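**Grarnholm workshop teaches robot arm to slide a window**

GRARNHOLM, September 16, 2020

A small workshop in Grarnholm has started teaching a robot arm to open and close a sliding window, with a person steering it through every move. The work is part of a project called Talico, which is looking at simple household jobs that people with limited reach or grip find hard to do for themselves.

The arm is not programmed in the usual way. An operator sits at a desk a short distance off and holds a controller that matches the arm in miniature. When the operator's hand moves forward, the arm moves forward. When the operator squeezes, the gripper closes. Everything the arm does is recorded, along with video from fixed cameras, and the recordings are later used to train software that will try to do the job alone.

Mulugeta Yimer, who runs the sessions, said the team wants 300 good recordings of the window task before any training begins. Each one is kept short. The operator brings the gripper to the handle, takes hold, slides the sash along and lets go. A run that goes wrong is marked as such and stored separately.

"People think a window is easy because they do it without looking," Yimer said. "When you do it through the controller you find out how much you were relying on your fingers. You can't feel the sash stick. You have to watch for it."
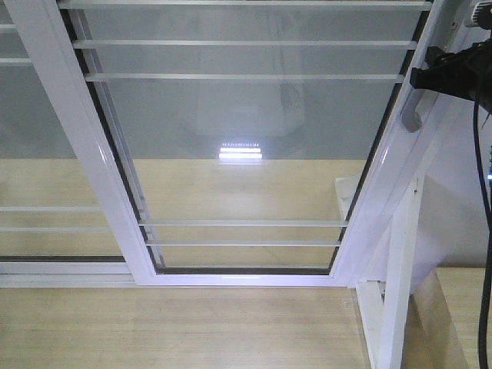

*By the Prodville Courier news desk*

The test window is a white sliding unit with a curved handle on the side of the sash and horizontal security bars behind the glass. Yimer said the glass gives the cameras trouble. A ceiling light can show up in the pane as a bright patch, and the software may take it for a solid object or lose track of where the sash is.

The team decided against covering the glass or turning the lights down. Windows in real homes have reflections in them, Yimer said, and a system trained without them would be of little use once it left the workshop.

Operators are asked to vary how they work. Some bring the gripper in high and come down on the handle, while others approach it level. The starting position of the arm is also changed between runs, and so is the position of the sash, so that the software does not simply learn one fixed path and repeat it.

New operators get a day of practice before their runs are saved. Most of them pull too hard at first, according to Yimer, and the arm stops itself when the force on the gripper goes over a set limit. A stop means going back to the start and doing the run again. A session lasts no longer than two hours, with a break halfway, as tired operators tend to rush the part where the gripper closes.

The arm and controller were set up by Schnyder, an engineering firm based in Prodville, which is also handling the storage of the recordings. The firm has lent the workshop one of its technicians for the length of the project.

The window is the third task the Talico team has taken on. The first two were a drawer and a light switch. The drawer took the longest to record, and the team ended up throwing out a large part of its early work after finding that the gripper had been fitted slightly off centre.

The team plans to gather 2,000 recordings across all its tasks. A first trial of the window task with no operator is due in October. The arm will be given 10 attempts, and Yimer said he would be content to see it get hold of the handle on most of them, even if it does not move the sash the full distance. An operator will stand by to take over at any point.

If the trial goes well, the next step is to move the arm to a different window with another shape of handle. The team has not yet settled on which one. Yimer said he was in favour of an older window with a stiff track, which he expects will be much harder to manage by remote control.

There are no plans to sell the system. The recordings from the window sessions will be offered to other research groups once they have been checked, and the workshop is looking for more people in the Grarnholm area to train as operators. No background in engineering is needed. Sessions are paid by the hour and the workshop will provide the training.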